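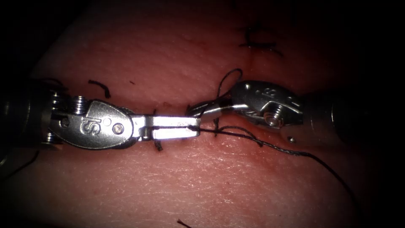

Mar 25, 2026
By Laimutė Lill
Reading time: 14 minutes

Search this book Enter a term

Chapter 2
Surface, Skin and Seam in Cast Sculpture

A cast sculpture has a surface that was made twice. The first surface belongs to the model, in clay, wax or plaster, and carries the marks of the hand or tool that formed it. The second belongs to the cast, and repeats the first with losses and additions that depend on the mould. Viewers tend to read the second as though it were the first, and much writing on cast work makes the same mistake. The comparison with skin is old and can be useful if kept within limits. A synthetic tissue pad, pinkish red, with tiny pores and faint creases and a puckered seam running across it, reads as flesh at a glance, although every part of that reading comes from colour and fine texture. Sculptors in silicone and resin rely on the same response. This chapter deals with how such surfaces are produced, how joins are treated, and what happens when a work of this kind is shown out of doors.

2.1 Terms

The word "surface" is used here for the outermost layer of a work as it can be seen and touched. "Skin" is used only where the outer layer is a separate material from what lies under it, as in a resin shell over a foam core. A bronze has a surface and may have a patina, but it has no skin in this sense. "Seam" means any visible line where two parts of a mould met or where two parts of a cast were joined. The first type is called a mould seam and the second an assembly seam. They are often confused in catalogue entries, and the difference matters for dating and for repair.

A mould seam stands slightly proud of the surface. It is formed when casting material enters the gap between mould sections, and it follows the line on which the mould was divided. An assembly seam may be raised, level or sunken, and its course is decided by the size of the parts that could be cast or moved. On a large figure the two may run side by side for part of their length.

2.2 Removing and keeping seams

Academic practice in the nineteenth century required the seam to be removed. The founder cut back the raised line, filed it level and worked the metal with punches so that the texture continued across it. This stage, known as chasing, could take longer than the casting. A well chased bronze gives no sign of how many pieces it was made from, and the finish was taken as proof of the foundry's skill.

In the twentieth century a number of sculptors began to leave the seam in place. The reasons differ. Some wished the process to remain legible. Others used the line as drawing, placing the divisions of the mould so that the seams would cross the form at chosen points. A third group left seams because the budget did not allow for chasing, and explained the choice later. The student should be careful about assigning a motive where there is no written record.

The Mirkitz series by the Partanen workshop is a convenient case. It consists of reclining forms in pigmented resin, each cast in two halves and joined along the upper side. On the earlier pieces the assembly seam was filled and sanded. On the later ones it was left open to a shallow depth and tinted darker than the surrounding skin. The workshop ledger lists 143 hours of finishing for the first piece and does not list finishing separately after that.

2.3 Display out of doors

Resin and silicone behave differently from bronze in an open setting. Pigment fades unevenly, the skin and the core expand at different rates, and the seam is usually where the damage starts. When Sikier, the largest of the Mirkitz works, was placed on the lower terrace at Clatumeo, the base had to be redesigned to let water drain from the underside. The piece weighs 463 kilograms and stands on four steel feet hidden by the gravel.

The siting raised a second question. Clatumeo is a formal garden with a central walk 700 metres long, and its earlier sculpture is placed to be seen from the front, at the end of a path or against a hedge. Sikier has no front. Its seam runs along the whole length of the top and can be followed only by walking round it, so the work was set to one side of the walk, on grass. The condition report made in January records lifting along the seam at the northern end, a patch of green growth in the same place, and no loss of material.

Reports of this kind are a main source for the study of recent cast work, and their vocabulary should be learned. "Lifting" means that one edge has risen above the other. "Opening" means that a gap is visible from above. "Loss" is reserved for missing material and is always given with a measurement.

2.4 Plan of the chapter

Sections 2.5 to 2.7 set out the main types of mould and the seams they leave. Section 2.8 covers pigment and patina. Section 2.9 returns to Clatumeo and gives the Sikier condition report in full, with a key to the abbreviations. Readers without a background in casting should look at the glossary before going further, in particular the entries for piece mould, shell, core and register.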